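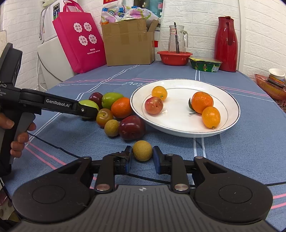
The Arnanell tablecloth is back in stock, in blue this time, and we have it in three lengths. Blue was the one everybody kept writing in about after February. It's a proper tablecloth blue, not navy and not baby, with pink and white stripes that cross into a big plaid. Big is the word. If you want a tiny gingham check look at the Fustine further down. Fruit looks great straight on it, no bowl needed, the orange mandarin really jumps off the blue and the dark red apple does too. White plate with a thin dark blue rim, also good. Anyway. Sizes, care, shipping, all below, and please read the part about hems before you order the long one.

ARNANELL TABLECLOTH, BLUE PLAID

Item no. 555
Cotton, medium weight
Short, seats four
Middle, seats six
Long, seats 8
Hemmed on all sides, square corners
Washed once before it gets to you
Drop is a hand's width or so on most tables, more on a narrow one

Matching napkins: sold out, more coming, no date yet. Don't ask Lizeth, she doesn't know either.

WHICH SIZE

Measure the table. Not the old cloth, the table. Old cloths shrink and stretch and half the returns we get are from people who measured grandma's cloth. Length, width, then add what you want hanging down, twice, once for each side. Write it down. If you land between two sizes go up.

Round tables: the short one works as a square on a round, corners hang lower, some people love it. Some people hate it. The plaid makes the corners more noticeable than a plain cloth would so have a think first. We don't make a round version in this pattern and it isn't planned.

Extending tables: buy for the table open. When it's closed fold the extra under at one end, the weight holds it.

HEMS ON THE LONG ONE

The first batch of the long size had a narrower hem on the short ends than on the sides. Nothing wrong with it, just narrower. Some are still in the pile and we're selling them mixed with the new ones. If you need all four the same put a note in the order box and Lucero will pick one out for you. No extra charge. Can't do it once it has shipped.

WASHING

Warm wash, 40, with other blues the first couple times. Normal powder. No bleach, the pink goes first. Line dry if you can, tumble low if you can't, take it out a little damp and pull the corners square. Iron on the back side.

Plum juice, cherry, beet: cold water straight away, from the back of the cloth. Then wash as usual. Don't put hot water on it. Don't rub salt in, we've seen the results of that. Grease wants dish soap, leave it ten minutes, rinse, wash. Candle wax, scrape when hard, then paper towel and a warm iron.

It'll shrink a bit more on the first home wash. Allowed for in the sizes, the measurements on the label are for after.

WHAT IT'S GOOD FOR

Kitchen table, every day. It's heavy enough that it doesn't skate around when kids pull their chairs in, but it isn't a felt-backed thing and it won't protect wood from a hot pan. Use a trivet. Outdoors fine, clips if there's wind, we have the Rey clips, set of four, steel, they go on edges up to a thick board.

Plain dishes look best on it. White is easy. Cream gets a little lost against the white stripes, my opinion, Babatunde in the shop says the opposite and has his whole display set up in cream to prove it. Patterned plates, no. Too much going on. Dark blue rims pick up the cloth and for me that's the nicest combination, the Stulleo dinner plate is the one we'd point you to. Sold singly.

For the middle of the table skip the flowers and put out fruit. Plums, apples, a few mandarins, whatever's in the kitchen. Mixed colors, a loose pile. Wipe them dry first or you'll get rings.

GOES WITH

Stulleo dinner plate, white with blue rim, dishwasher ok
Stulleo side plate, same
Rey tablecloth clips, set of four
Fustine runner, plain pink, fits the middle and long sizes
Fustine small check cloth, blue or red, lighter weight than the Arnanell
Under-cloth, cut to size, white only

The runner over the plaid sounds like a lot and kind of is. Fine on a long table. On the short one it covers most of the pattern so save your money.

SHIPPING AND RETURNS

Ships folded flat, in paper. There will be fold lines, a hot iron or one wash sorts it. Orders before noon go out same day mostly. Pick up at the shop is free, bring the order number, Ľudovít is on the counter in the mornings.

Returns OK if unwashed and the paper band's still on. Cut or altered cloths we can't take back. Exchange for another size is free one time, after that you pay the postage. Nearly 2000 of the plain Arnanells went out before we ever got to a plaid and returns are almost all sizing, so again, measure teh table.

QUESTIONS WE KEEP GETTING

Is the pattern printed or woven. Woven, stripes show on both sides, slightly softer on the back.

Do the stripes line up with the table edge. Yes if you put it on straight. Start with a pink stripe along the long edge and work from there, otherwise you'll be tugging at it all through dinner.

Can I get it by the yard. No, sorry. Jeanine Van Loon asked the mill and they only do finished cloths in this one.

Is there a green. Not at the moment. There was a sample and the pink looked muddy on it.

Does it fade. A little, evenly. Keep it out of a sunny window if it's going to sit folded for months, the fold will go pale before the rest does.

Stock on this page was checked 26 April 2021. Middle size is getting low, short and long are fine. If the button says sold out leave your email and we'll write when the next lot arives.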